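Subject: Re: [kitchens] Rinsing before loading, and the Fenum tablets
From: Nest Foulkes

On a July evening thread that has now run far too long, Vaněk wrote:

> I stopped rinsing when we switched to the Fenum tablets and I
> will never go back. The box says the enzymes need food to work
> on, so if you rinse you are wasting the tablet. Our water bill
> went down 30 percent. The Areo rinse aid is worth it too, 4
> dollars and it lasts forever. Anyone still standing at the sink
> is doing it out of habit.

I've read this three times and I still have questions.

The "enzymes need food" line gets passed around a lot, and I'd like to know what people think happens when the enzymes don't find any. Do they attack the plate? A clean plate comes out clean. I can believe that a plate with some sauce on it comes out clean as well, and that rinsing it first was a waste of water. I can't get from there to the idea that rinsing makes things worse, and the side of a box of tablets isn't where I'd go to settle it.

Then the water bill. 30 percent of the whole household's bill, from plates? Over what period? Did anybody move out, or stop watering the yard? Our bill jumps by more than that between spring and summer and I couldn't tell you which part is dishes.

I did try it. Two weeks without rinsing, scraping only, same tablets, normal cycle. Dinner plates were fine. Oatmeal bowls weren't, and neither was anything with egg on it. I ended up doing those by hand afterward, so put that water back on the bill.

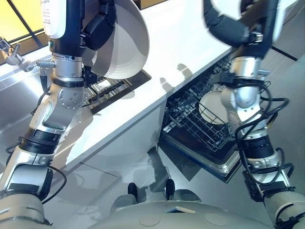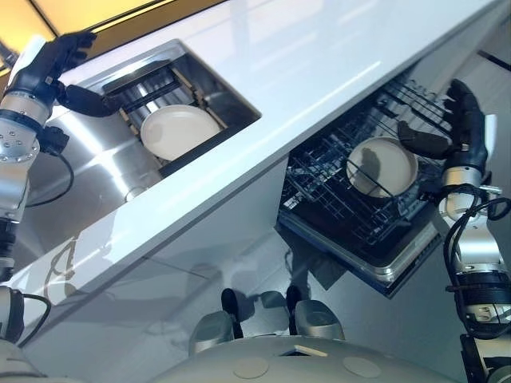 White dishes, wire rack, sink close by.

As for the rinse aid, I bought the Areo and then ran a load with the dispenser empty. My glasses looked the same both times. We have soft water here, so maybe that's all there is to it, but then it should say so on the bottle before I pay for it.

Asora wrote back to me off list that I was being unfair, that my machine is old and has no soil sensor, and that on a newer one a rinsed load can fool the sensor into picking a short wash, so the one greasy pan at the back stays greasy. Okay, that's at least a reason. I'd still like to see it from someone who ran the same load both ways and didn't know which was which when they checked it.

The archive search gives me 89 messages on this subject and I can't find one where a person changed a single thing and left the rest alone. If you have done that, please post what you did, including the cycle and your water hardness. If all you have is the box, I've got the box.

Nest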